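Bromton Guest Laundry: Towel Questions
Answers for guests staying in the Bromton apartments

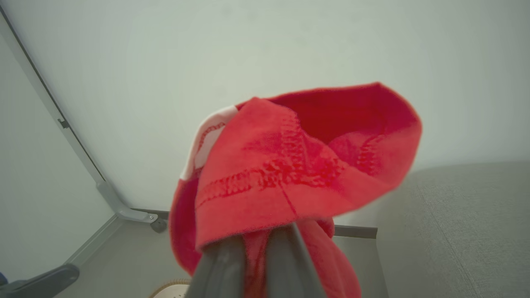
How many towels come with each apartment?
Two bath towels and one hand towel per person. Beach towels are kept separately and can be borrowed from the front desk.

Can I wash the colored towels with my own clothes?
Only with dark clothes. Red towels can keep giving off dye for the first few washes, so wash them alone or with other reds, in cold water.

Part of my towel has turned lighter. Will I be charged?
No. Face creams and bleach cleaners can both take the color out of cotton. Tell the desk and we will swap the towel.

Should I use fabric softener?
Please don't. It coats the loops and the towel soaks up less water. Half the normal amount of detergent is enough.

How long do they take to dry?
Roughly 20 minutes on medium heat for a small load. Shake each towel out first -- terry dries slowly where it is folded over on itself.

The stitching is coming loose. What should I do?
Don't pull the thread. Leave the towel at the desk and Rizal Subramaniam will have the seam resewn.

Where do used towels go on the last day?
Leave them in the bathtub. Wet towels left on the beds or on wood floors leave marks.

Page updated 13/04/2019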